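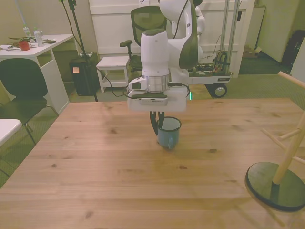 Planning the budget for a tabletop robot arm

Posted 20 October 2022

Most first budgets for an arm cell are a single line: the arm. Then the table arrives late, the network switch comes out of somebody's office supplies money, and the spare fingers are ordered in a panic. The steps below are the ones we now follow at Muruvberg before any purchase request goes out. They assume one arm with a two-finger gripper on a table, doing pick-and-place work with household objects. A palletizing cell or a welding cell needs a different list.

Step 1. Write the task down first

Write one sentence per task, with the object, the start and the end. Ours for the current bench is "take a mug by the rim and hang it on a peg of the mug tree." From that sentence you can work out payload, reach, finger opening and how exact the placement has to be.

Weigh the heaviest object you plan to use and add the weight of the gripper and anything bolted to it, such as a wrist camera. People forget the camera. Compare the total with the payload the maker gives at full reach, and leave a margin.

If you have more than three or four tasks, sort them into "must do in the first year" and "would be nice." Budget for the first group only.

Step 2. Measure the room

Mark the full reach of the arm on the floor with tape, then add walking space. Check these before you ask for a quote:

- Door and elevator width, for the crate as well as the arm
- Power outlets within cable length of the controller
- What the floor can carry, if you are adding a heavy pedestal
- A place for the operator to sit outside the reach of the arm
- Storage for chairs and carts that are there now

Carpet is fine under a desk but a rolling base can settle into it. If the arm will stand on a wheeled cart, ask the supplier how the cart is locked and leveled, and put the parts for that in the budget.

Step 3. Split the quote into lines

Ask every supplier to price these separately, even if they prefer to sell a bundle:

- Arm and controller
- Gripper, with one set of fingers
- Mounting plate or pedestal
- Emergency stop and its cable
- Cameras, mounts and cables
- Software license, with the yearly renewal shown
- Delivery, installation and training

We had two quotes for the last bench, one from Trusik and one from Tanasarn. The totals were close. Once they were split up, one included delivery and two days of training and the other included neither, so they were no longer close at all.

Step 4. Budget the small things

Small items took 1346 dollars on our last build, and none of it was in the first draft. The largest part was cable: longer power leads, network cable, and sleeves to keep everything off the floor. After that came camera clamps, a tripod stand, a power strip with a switch, and a second set of finger pads at 58 dollars.

Test objects belong here too. Buy real ones, and buy several of each. Set aside 200 dollars for mugs, stands, bins and whatever else the task sentence names. Enamel mugs are a good choice for early work - they survive a drop onto a wooden table much better than china does, though they can chip.

Check each object against the gripper before you buy a boxful. A thin rim is easy for parallel fingers. A thick stoneware handle may not fit between them, and a set of custom fingers costs far more than a different mug. 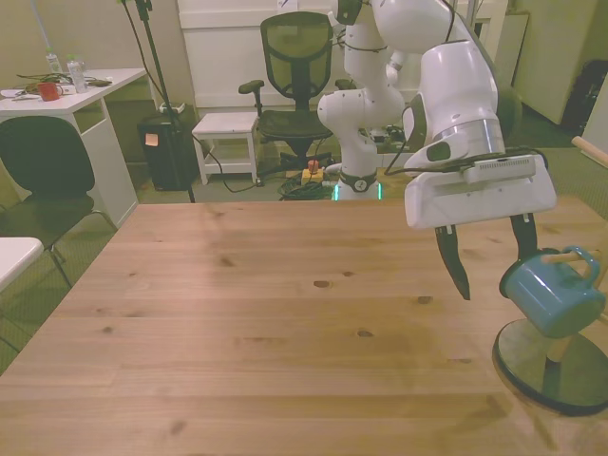

Mug on the peg, gripper fingers open. Leave clearance around the stand for the fingers as well as the mug.

Step 5. Decide between one arm and two

Two arms on one project is tempting when a supplier offers a discount on the second. Price the second arm with its own controller, gripper, stop button and floor space, then look at the task list again. If no first-year task needs two arms, ask the supplier to hold the price in writing. Trusik agreed to hold ours until July.

Step 6. Add staff time

Setup took our group 15 working days from open crate to first usable run. Calibration of the cameras was the slowest part. Put these days in the plan as a cost, even if the people are already on salary, and don't book a demonstration inside that period.

Step 7. Plan the yearly costs

List the software renewal, the service contract, replacement finger pads and one replacement cable set. We keep the list in Hekum, the same tracker we use for other lab purchases, with a renewal date on each line. A shared spreadsheet works just as well if somebody checks it.

Before you send the request

Go back to the task sentences from Step 1 and read them against the quote. Each object should fit the gripper, each placement should be inside the reach, and each item on the table should have a line in the budget. Attach the floor sketch with the reach marked on it. Purchasing will ask for it anyway, and the installer needs the same drawing.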